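Dara Tabletop Set: Frequently Asked Questions
Last updated 3 March 2025

What is in the set?
Recordings of one arm moving household items and toy food on a white table. Each episode holds the joint positions, the gripper state, the video and a one-line instruction.

How many episodes are there?
The June plan called for 500. The current release has 280, of which 275 passed review. The other 5 are kept in a separate folder with the reviewer's notes.

Who controls the arm?
A trained operator, for the whole episode. No scripted motion is used. Jong-dae Heo at Hrynyshyn maintains the operator guide.

Are failed grasps removed?
No. If the operator drops an item and picks it up again, the episode stays in and is tagged "retry". An episode is rejected only when a stream is missing or the instruction does not match the motion.

Why are there items on the table that the instruction never mentions?
Clutter is part of the task. A model trained on a bare table tends to reach for whatever is there. Operators change the layout between episodes — the guide gives limits on spacing but no fixed positions.

Are soft items treated differently?
The instruction format is the same. Plush toys change shape under the fingers, so gripper width is a poor sign of a good hold. Use the video as well when labeling contact.

Can I combine this set with the Bondon recordings?
Yes, after resampling. The Bondon files use a different time base. The Drerkow converter handles both and writes a log of any dropped steps.
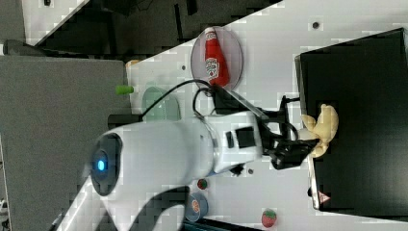
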